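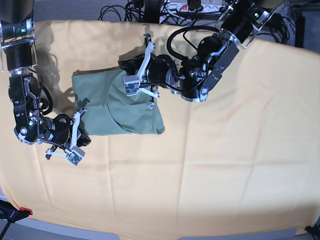 Undico is a small Earth observation satellite operated from the ground station at Lostmont. It was the first spacecraft built on the Kurup platform, a standard satellite body designed to carry different instruments with few changes. Its main task is to measure sea ice and snow cover in the northern polar regions.

Design

The satellite had a launch mass of 762 kilograms, including fuel. Power comes from two solar panels that open on either side of the body and charge a set of batteries used when the craft passes through the Earth's shadow. The main instrument is a radar altimeter, supported by a microwave radiometer that corrects its readings for water vapor in the air. Small thrusters keep the satellite in its orbit. 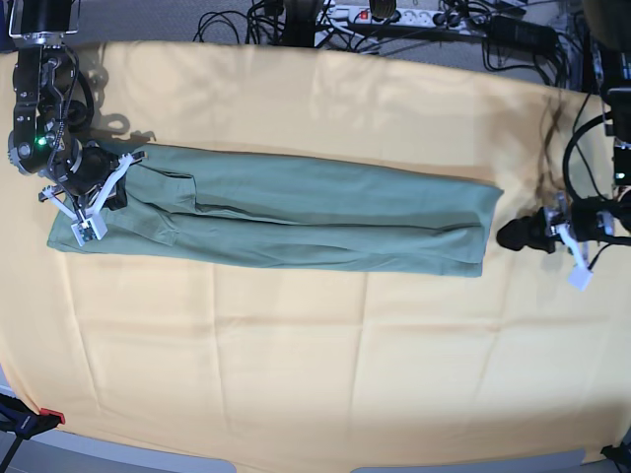 LOSTMONT, June – Controllers at the ground station confirmed contact with Undico 39 minutes after launch. Both solar panels had opened, and the satellite was reported to be stable.

Early operations lasted several weeks. The altimeter was switched on after the radiometer, and its first readings were compared with measurements made by ships and coastal stations. A timing error in the onboard recorder was corrected by a software update sent from the ground.

Data and relay

Undico stores its measurements on board and sends them down when it passes over Lostmont. A second antenna at Romora was added later, which shortened the wait between passes. By the end of its main mission the satellite had completed 2,733 orbits, of which 1,806 produced full altimeter records. The remaining orbits were used for calibration, orbit changes and instrument tests.
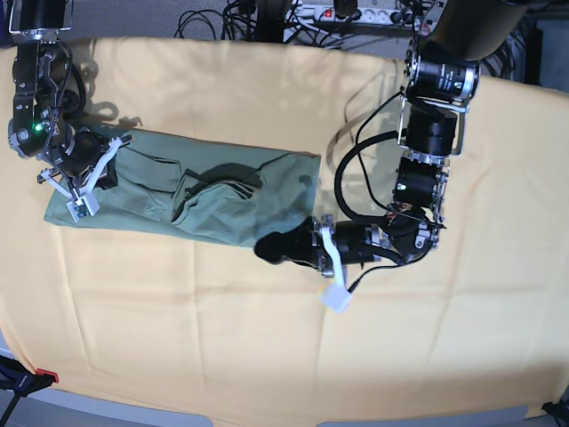 Olive-green garment on a pale yellow cloth

Extended mission

After the main mission, the orbit was lowered slightly to improve coverage of coastal ice. The radiometer now runs on its backup receiver. Archived data are held at Lostmont, with a copy at Romora.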